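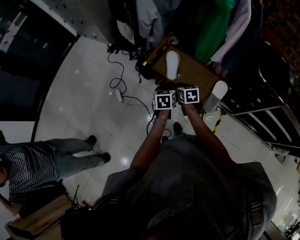
Our second stretch of work under the Travine grant went mostly into comparing the two hand-held grippers we told you about in July, the Jonis and the Obura. We promised to try them on everyday household jobs before buying a full set of either, and shoes have taught us more than anything else on the list. A soft white shoe has a soft sole and a giving upper, so the fingers have to cope with both in a single grasp, and the operator has to bring two hands in close over the box without the marker cubes on top of the grippers knocking into each other. You will notice that each cube carries its own black pattern, and we ask operators to keep both patterns facing up as much as they can, so that the tracking has something to hold on to.

By 8/23/23 we had recorded 284 usable runs out of the 300 we planned for this period. The other 16 were set aside, nearly all of them for lost tracking when a wrist rolled too far inward, and we would like to repeat them before we close the books on this part.

As for the comparison itself, the Obura has the wider opening and takes a shoe by the heel very comfortably, but it is heavy, and our operators start asking for a break well before the end of a session. The Jonis is much kinder to the forearms. Its fingers are narrower, though, and they tend to slide along a smooth sole unless the grasp is set just right. We have tried softer finger pads from Mollelora on the Jonis and are very pleased with them so far (they do pick up dust, and we now wipe them down between sessions).

We are leaning toward the Jonis with the softer pads, and would be glad to hear your thoughts before we place the order. Spending is in line with the plan, apart from the pads, which came out of the small parts budget. Next we move on to hanging garments, where we expect the weight of the gripper to matter even more, and we will send the full table of runs along with the next report. Thank you, as always, for your patience with our many emails!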